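Suchbegriff eingeben
Suchen

Mai, kurz nach halb elf abends

Meine Unterarme fühlen sich an wie nach einem Umzug. Dabei habe ich den ganzen Tag nur eine Schere bewegt! Raus aus der Schachtel, rein in die Schachtel, Deckel zu, Deckel auf, und wieder von vorn. Ama (also Ama Nutsugah, die bei uns die Vorführungen betreut) hatte mich gewarnt, dass man am ersten Tag viel zu fest zudrückt. Stimmt. Nach der Mittagspause ging es besser, da habe ich die Greifer lockerer gehalten und die Ellbogen am Körper gelassen.

Das Projekt heißt Rostine und der Roboter soll am Ende Kästchen ein- und ausräumen können, mit zwei Armen. Vormachen müssen wir es ihm. Letzten Monat noch per Fernsteuerung bei Jometti, das war zäh, ich habe für einen einzigen Deckel vier Anläufe gebraucht und am Ende war mir schlecht vom Bildschirm. Mit den Handgreifern geht das viel direkter, man spürt wenigstens, wenn was klemmt.

597 Durchgänge stehen jetzt auf der Liste, vom ganzen Team zusammen. Sieben von meinen hat Ama wieder gestrichen, weil ich mittendrin umgegriffen habe. Hat mich erst geärgert, aber sie hat ja recht, der Roboter lernt mein Gezappel sonst mit. Morgen will ich die Schere immer an den Griffen nehmen und vor dem Ablegen einmal kurz stillhalten.

Abends noch Nudeln, dann die Bilder sortiert.
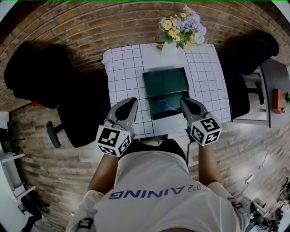

Der Tisch mit der Karodecke und den Blumen, zweimal:
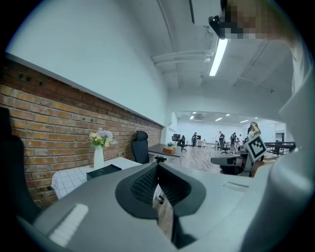 Muss man dafür programmieren können? Fürs Vormachen braucht man das nicht, eine ruhige Hand und Geduld reichen, um das Training kümmern sich bei uns andere.

3 Kommentare

wollmaus: Umgreifen wäre bei mir Dauerzustand. Tut das in den Handgelenken weh?

Kessi: Ich drücke die Daumen für morgen, und mach Pausen!!

T. aus dem Norden: Fernsteuern fand ich auch furchtbar, mir war nach zehn Minuten schwindlig.

Zuletzt geschrieben
Ein Deckel, vier Anläufe
Mit dem Rad nach Wemivley
Warum ich jetzt doch Handcreme benutze
Balkon im Mai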